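Fongchan Boonyarit
7/23/24

1/ Notes on laying a temporary floor for social ballroom, from the summer dance at Hokitbridge. Posting them as a thread so the September crew has one place to look. Music and lighting are covered elsewhere.

2/ Floor size was 44 by 72 feet, so 3168 square feet. Line of dance needs the long side. The 500 tickets sold never meant 500 people on the floor; we planned on a third of the room dancing at peak, and for a fast waltz that is still tight.

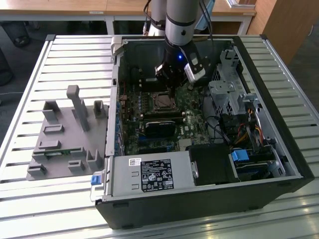 No. 6

3/ Panels were Sturimden tongue-and-groove with foam pads underneath. Pads go on the subfloor side only. If a panel rocks, lift it and check for a doubled pad before reaching for shims. Start from the bandstand corner and run the seams with the line of dance. Heels catch on cross seams.

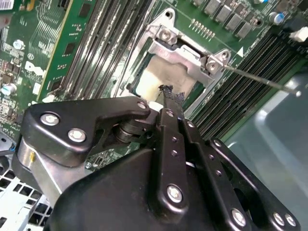
4/ Expansion gap. Leave one inch at each wall and cover it with the ramp edging. The hall went from cooled and empty to warm and full in under an hour. Last year's floor was set tight to the stage and had a ridge along row two by the second set.

5/ Ramp edging: screw it down along both long sides. Tape alone held at the ends. It did not hold where people step on and off between numbers. Felon double-sided is fine for carpet protection and leaves residue on varnish, so keep it off the panels.

6/ Surface speed. Waltz dancers want some slip, cha-cha dancers want grip, and one floor has to serve both. Dry dust mop before doors, again at the break. No powder. No wax flakes, even if a guest brings a can. A damp mop is for spills only, and the patch gets dried with a towel before anyone dances on it.

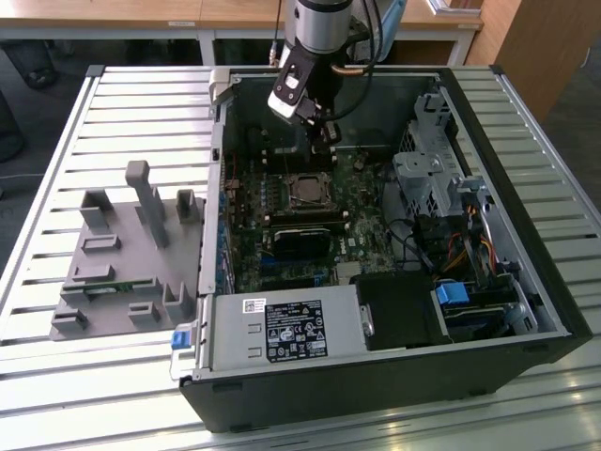

7/ Test dance. Two couples, leather soles, full lap each way at 30 bars a minute for the slow waltz, then one lap of quickstep. Listen for clicks. A click is a tongue that has not seated. Mark it with chalk, pull back to the nearest free edge, reseat. It took us three passes to get a silent lap.

8/ Load. The Tavares hall sheet lists the grand piano as allowed on the panels. I would keep it off. Three small casters put all the weight on a few square inches, and the panel core will take a dent that telegraphs to the surface. Piano on the stage, or on boards that span at least two joists of the subfloor.

9/ Chairs. Felt feet on every chair within two rows of the edge, and bring spare felt, as a worn pad scratches as badly as a bare leg. Tables stay on the hall floor. Water station goes at the far end from the band, on a mat, never on the ramp side.
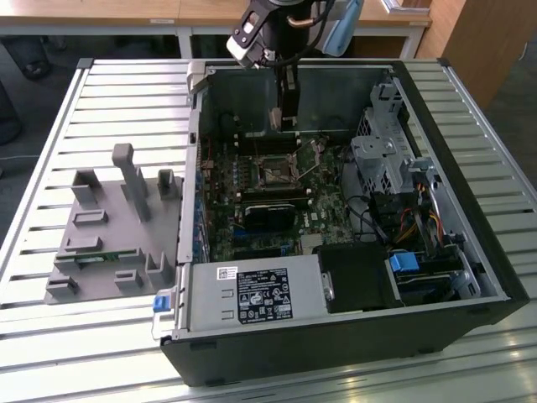
The same goes for the coat rack, which dripped on two corner panels at the spring dance and swelled both. They are stacked at the back of the store with orange tape on them. Do not lay them.

10/ Strike. Reverse order, last panel in comes out first. Wipe the tongues before stacking or the grit gets ground in at the next build. Flat stacks, 30 to a cart, face to face and pad to pad. Standing them on edge bows them.

11/ Crew was 6 for the build, same for the strike. Four can do it if the carts reach the floor, and at Hokitbridge they stop at the double doors.

12/ Reply asked about a sprung layer. The hall's own floor has some give, so we left it out. On concrete I would want it. I'll add the cart measurements when I've been back to the store.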